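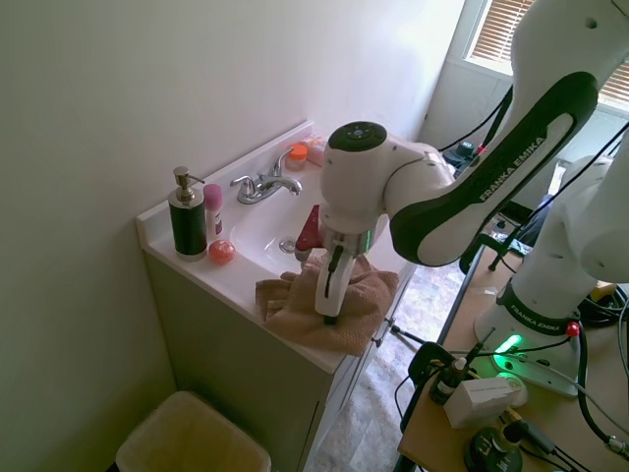
*Towel on the front edge of the counter.*

Every February somebody tells me Plukurbridge got the steal of the draft. This year it's Corey Partington, a running back taken in the fifth round, and I'm not buying it yet.

He had one big season at Nendel, behind a line that sent two guys to the pros. Take away the 9 carries against Robles, who had quit by halftime, and his numbers look pretty plain.

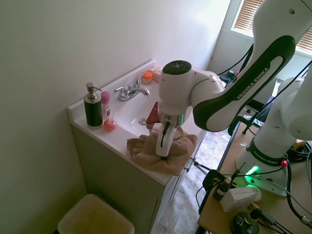 Then there's the fumbling. He put the ball on the ground five times last fall, and the team's writeup skips right over it. I'd like to hear a coach bring that up first – before the speed, before the "great locker room guy" stuff.

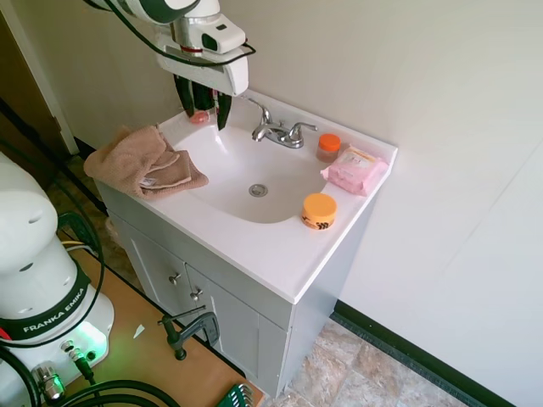 **Haiyan Qiu**
*Blogger and Plukurbridge season ticket holder*

My guess is he returns kicks for a year and we do this again next winter with some other back. Camp might change my mind. The highlight reel didn't.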